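Pevel Table Fountain, Set-up Guide
Section 3: Filling and first run
Revised 3/31/25

Read section 2 first if you've not fitted the pump yet. Tank must be level. Check with the bubble on the lid, not by eye.

1. Unplug at the wall.
2. Lift off the top bowl. Twist left, then up. Don't pull on the spout.
3. Rinse the tank with cold water. No soap, it foams for days.
4. Fill to the upper line. Takes about 3 litres.
5. Push the pump down untill the rubber feet grip.
6. Feed the cable through the rear notch. Flat side out.
7. Bowl back on, twist right. Should click.

CAUTION: never run the pump dry, not even for a quick test. Burnt-out pumps aren't covered.

Where to put it: hard, flat surface, out of direct sun. Keep it clear of books, sockets, anything paper. Splash reaches further than you'd think on the high setting.

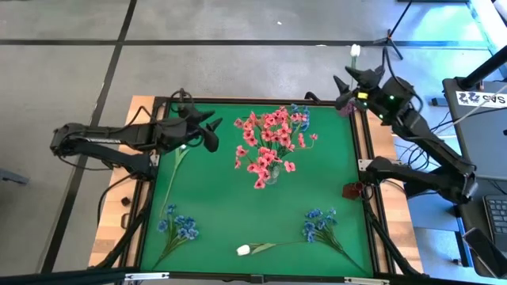 8. Plug in. Wait. Air in the pipe makes a gurgling noise at first, normal.
9. Turn the dial to low. Leave it there for the first hour.
10. Top up if the level has dropped below the lower line.

NOTE: units sold before January have the older Ornden dial, which turns the other way. Low is on the right. Everything else the same.

Still no flow?
- Check the plug fuse.
- Check the filter sponge is in, and not folded over.
- Tilt the bowl slightly to let trapped air out, then put it back level.

Spare parts (order by number)
2190 filter sponge
3126 rubber feet, set
3467 pump with cable

Spares come from Birkmont, not from the shop you bought it at. Have the seriel number ready, it's under the tank. Empty the tank before you turn it over.

Cleaning: see section 4.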